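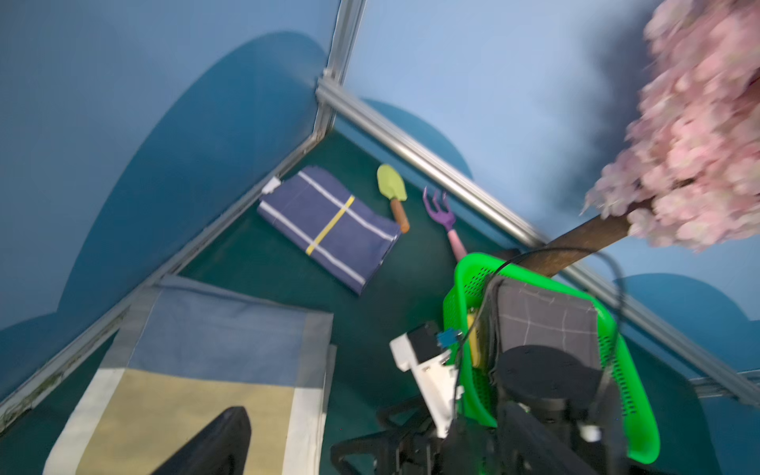 The navy check cloth with a toy trowel and a small purple-headed fork.

Home News Community Sport What's On Contact
Search this site Enter keyword Go

Garden play baskets to go on loan in Prondidmont

2026-01-01

Families in Prondidmont will be able to borrow baskets of toy garden tools and folded cloths from April, under a lending scheme to be run out of the toy library at Hsieh Hall.

The baskets are meant for children aged three to six. Each one will go out with child-sized garden tools and several cloths, which can be spread on the grass, draped over a chair or used to wrap the tools for the trip home. They can be kept for two weeks and renewed once if no one else is waiting.

Toy library coordinator Chak-lun Chien said the idea came from parents who were already borrowing the library's picnic toys and asking for something to go with them outdoors.

"We had plenty of cups and plates and pretend food, and very little that a child could take down to the veggie patch," Chien said. "People were borrowing the picnic gear and then buying a trowel on the way home."

The scheme has been paid for with a $4000 grant from the Plurnau community fund, which covers Prondidmont and the towns along the river. Of that, $2000 has gone on the tools and baskets. The remainder will pay for shelving, labels, a second-hand washing machine for the hall and replacements over the first year.

Nolell, a homewares shop in Plurnau, supplied 300 cloths at cost. They are end-of-line stock and come in a mix of patterns, so no two baskets will be quite alike. Most of the checks and stripes have been put aside for the lending baskets and the plainer cloths will be kept as spares.

Chien said the mixed patterns had turned out to be useful. Under the library's present system, every part of a toy carries a number in marker pen, and the numbers rub off. With the new baskets, the cloths will be recorded by colour and pattern on the loan card.

"If the card says navy with the yellow stripe, everybody at the counter knows which one that is," Chien said. "A parent can check it at home as well. Nobody has to go looking for a number."

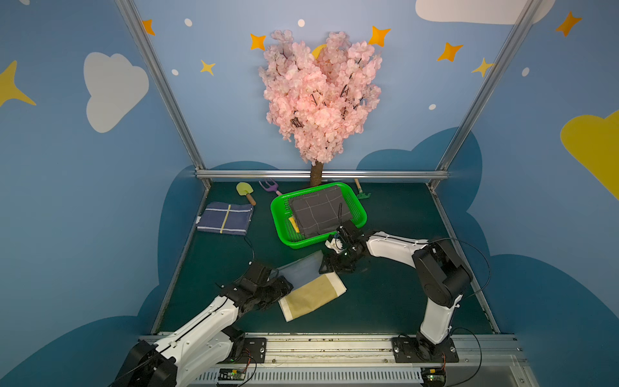 A dark grey check cloth in the green basket, with the navy and the cream-and-tan cloths on the table near a toy trowel, hoe and rake.

Packing has taken longer than the library expected. An early version had the tools on the bottom and the cloths on top, which looked tidy but meant everything came out at once when a child went for the trowel. The library then tried rolling the cloths and standing them on end. They came undone in the car.

The current method is to fold the cloths flat and lay them in first, with the largest at the bottom. Tools go in last, handles up. A printed card showing the order will be tied to each basket so that it can be repacked the same way before it comes back.

"It's only a guide," Chien said. "We aren't going to send anyone home for folding a cloth in thirds. But it does make a difference at the counter if we can lift one corner and see what's underneath."

The mesh-sided plastic basket was chosen over a lidded tub. Chien said a tub had been considered, and was cheaper, but dirt collected in the corners and the lids tended to go missing. A basket with holes in its sides can be hosed out on the lawn behind the hall and left upside down to drain.

Some parents had asked for metal tools that could be used in a real garden bed. The library has decided against them for now. Its insurance covers toys and play equipment, and a change would have to wait until the policy is renewed. The toy tools are suitable for sandpits, potting mix and loose soil, and borrowers will be asked not to use them on hard ground.

Tools should be brushed off and wiped before they are returned. Wooden handles should not be left to soak. Cloths can be returned unwashed, provided they have been shaken out, and will be washed at the hall before the basket is lent again. Chien said the library would sooner do the washing itself than have cloths come back damp and folded.

"Damp is our main problem with anything fabric," Chien said. "We had a puppet set a couple of winters ago that had to be thrown out. It had been packed away wet and sat on the shelf over the school holidays."

Borrowing will cost $4 for each loan, on top of annual membership of the toy library. Holders of a concession card will pay nothing for the loan. There is no deposit. A lost cloth will be replaced from the spares without charge the first time, and after that borrowers will be asked to pay what the library paid for it.

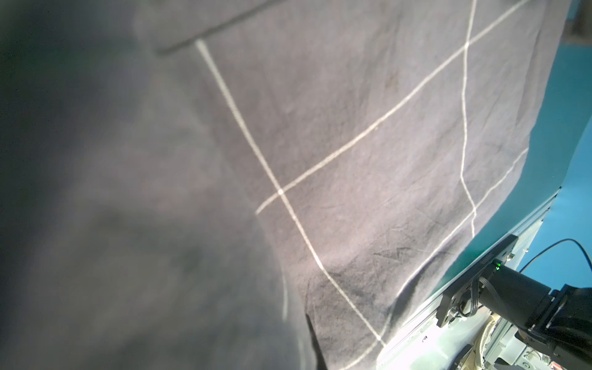
White lines cross on the dark grey check cloth.

The dark grey check has been the pattern most often picked up by visitors at the library's counter, according to Chien, although it was not the one staff thought would be popular. The navy with the yellow stripe was put on the poster instead and will stay there, as the posters have already been printed.

Children who tried the baskets during a morning session at the hall used the cloths in ways that had not been planned for. Some laid them out as garden beds and set the tools along the lines of the check, as if they were planting in rows. One pair used a cloth as a shop counter. Another child spent most of the session folding and unfolding the same one and was not interested in the tools at all.

Chien said the library had taken notice of that and would keep a small number of cloths at the hall for folding games, separate from the loan stock.

"Some of them just like to fold," Chien said. "You show a four-year-old how to bring the corners together and that's the next half-hour gone. It's a good thing for them to be able to do, and they're proud of it when it's square."

Preschools in the area have also asked about the scheme. For the first few months loans will be limited to households, with one basket per family at a time. Group loans may follow if enough baskets are coming back on time. A preschool in Plurnau has offered to share the cost of additional hand tools if that goes ahead.

The toy library has operated from the side room at Hsieh Hall since the hall was refurbished, and shares the space with a playgroup and an evening sewing class. New shelves for the baskets will go along the wall beside the kitchen door, where the old piano used to stand. The sewing class has offered to mend any cloths that come back with pulled hems.

Worn cloths that can't be mended will be cut down for cleaning rags at the hall. Chien said the supply from Nolell should last well beyond the first year, though the shop has told the library it can't promise the same patterns again.

Members will be able to reserve a basket at the counter in the weeks before the scheme opens. Reservations will not be taken by phone, as the library has one line and it is shared with the hall bookings. Baskets not collected within two days of the reserved date will go to the next family on the list.

People who are not yet members can join at Hsieh Hall during toy library hours. Proof of a local address is needed, and residents of both Prondidmont and Plurnau are eligible. Anyone with clean child-sized garden tools to give away can leave them at the counter – the library is short of watering cans in particular – but it is not accepting more fabric at this stage.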